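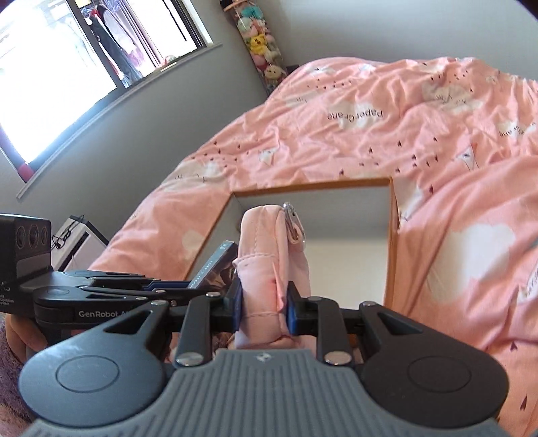
A soft pink pouch above a pink duvet.

Print this page | E-mail this article

Checked baggage allowances should be priced by weight alone

By Tahsin Sheikh

Regional carriers flying into Daly still sell luggage by the piece. A traveller pays for one bag of up to 23 kilograms, then pays again for a second, whatever it weighs. On the Lullum route last June I paid for two bags with a combined mass below the limit for one. The aircraft burned no extra fuel on my account.

The usual defence is handling cost. Each piece must be tagged, loaded and unloaded, and that labour is real. It does not justify a second-bag fee more than 4 times the first.
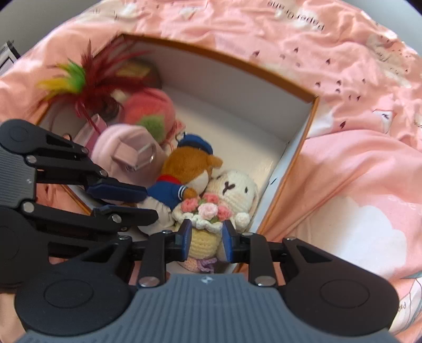
A metered tariff would be simple to run. Counter scales already record mass to a tenth of a kilogram, and the booking system used at Eltadari stores that figure against the passenger's name. A flat handling charge per item, plus a rate per kilogram, would recover both costs and show the traveller which is which.

Families would benefit most. They tend to carry several small, light bags, and the present scheme pushes them to consolidate into one large case that is harder on baggage crews' backs.

Print | E-mail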